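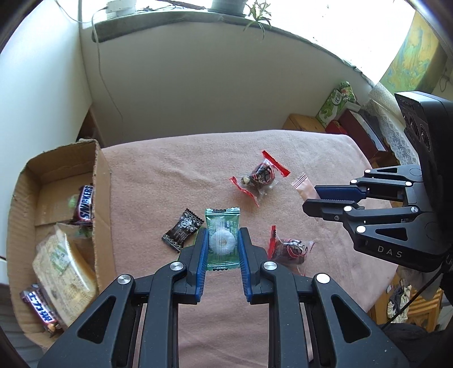 Green-and-white mint packet between the blue finger pads, wide lens, pink blanket under the candies.

Policy closes the gripper too early on small wrapped candies, how to find the cause?

Posted by Giorgia Rinaldi in Manipulation > Learning and control

Good morning to all. I am training a visuomotor policy for a packing task: candies are on a blanket, and they must go one after another into an open cardboard box. The demonstrations are recorded with two hand-held grippers, each person or each hand takes one, and we use the wide-angle view from the gripper as input. The dataset has 3,439 episodes, collected in Messina until September. The output is the relative pose of the gripper and the width of the jaws, in chunks of 16 steps.

With the bigger items the policy is good. With the small packets, like the mint in the picture, it closes the jaws before the fingers are low enough. The fingers pinch the air or only the crimped edge of the packet, and then the arm goes happily to the box with nothing inside. In my last test I made 100 trials only with small packets and I wrote down every failure. Almost all of them are this same early closing.

What I have checked already:

The validation loss is low and flat. The calibration of the lens was repeated two times and the reprojection error is fine. The jaw width in the recordings is correct when I compare it with a caliper. When I replay a recorded episode open loop on the arm, starting from the same pose, the fingers arrive at the right height.

So the kinematics seem right to me, and the error comes only when the policy is in the loop. I run the policy at 10 Hz. Inference takes almost one full period on our machine.

My doubts are these. Is it a problem of perception, because a clear wrapper on a soft cloth is difficult to see? Or is it a problem of time, and the image and the jaw command are not aligned? I don't want to collect more data before I understand. Also I would like to know if somebody undistorts the image before training or leaves it as it is.

I thank you in advance, and I excuse myself for the long message.

Kelechi Amadi
Accepted by the poster

I would look at the time first. Your replay test is useful, but it does not use the camera at all, so it cannot show a delay between camera and action. A policy that closes early, with the correct path in open loop, is very often a latency that was measured in one place and forgotten in another.

You have three delays to measure separately:

Camera delay, from the light on the sensor to the frame in your program. Show a running clock on a monitor, film it with the gripper camera, and compare the time in the frame with the time at which the frame was received.

Arm delay, from the command sent to the movement seen in the encoders. Send a slow sine and shift one curve until it lies on the other.

Jaw delay, the same method. Please do it for the jaws alone. In many setups the arm is slow and the jaws are quick, and if you send both commands at the same moment, the jaws finish closing while the arm is still going down. On a large item the fingers are already around it and you don't notice. A flat packet leaves no such margin.

After you have the numbers, send each command earlier by its own delay, and throw away the first actions of each chunk that are already in the past when inference is finished. With inference of almost one period at 10 Hz this will be at least one action. If you execute it anyway, the robot is doing an old action at a new time.

For the undistortion: I leave the image as it is. The fingers are always in the same part of the view and the network learns the curve of the lens without help. If you undistort, you lose the borders, and there you may have the box and the other gripper, which the policy needs.

Brunello Sartori

Had the same thing, more demonstrations fixed it. Also lower the learning rate.

Ermanno Bianchini

I don't agree completely with Brunello. If the commands are late, more episodes will be late in the same way.

I want to add one thing to the answer of Kelechi. Look also at how the jaw width is labeled when the fingers are closed on a packet. In a hand-held tool the person continues to press after the contact, and ribbed pads are a little soft, so the measured width can keep going down while the candy is already held. If your smoothing filter is centered and long, it spreads the closing backward in time, and the label begins to close before the hand did. We had this in the Drosari logs, where the filter window was too wide. Plot the raw width and the filtered width for one small packet on the same axis. It takes ten minutes and you don't need the robot.

About the clear wrapper, I would do a simple test. Keep the policy as it is, and put on the same cloth a packet of the same size but with an opaque black wrapper. If it closes early also there, transparency is not the cause.

Giorgia Rinaldi

Thank you to everyone. I have measured with the clock and the sine. The jaws are faster than the arm by more than one period, and I was sending the two commands together. Ermanno, I plotted the width as you said and the filter also moves the start of closing, by 3 samples. I have now changed it to a shorter one and I am training again from the same episodes.

The opaque packet fails in the same way as the clear one, with the old policy.

One more thing for Kelechi: when I throw away the old actions, the motion has a small jump between one chunk and the next. Do you blend them, or do you only interpolate the poses?

Kelechi Amadi

I only interpolate, with timestamps, from the last command sent to the first one that is still valid. Blending the jaw width gave me half-closed fingers, so for that channel I take the new chunk directly.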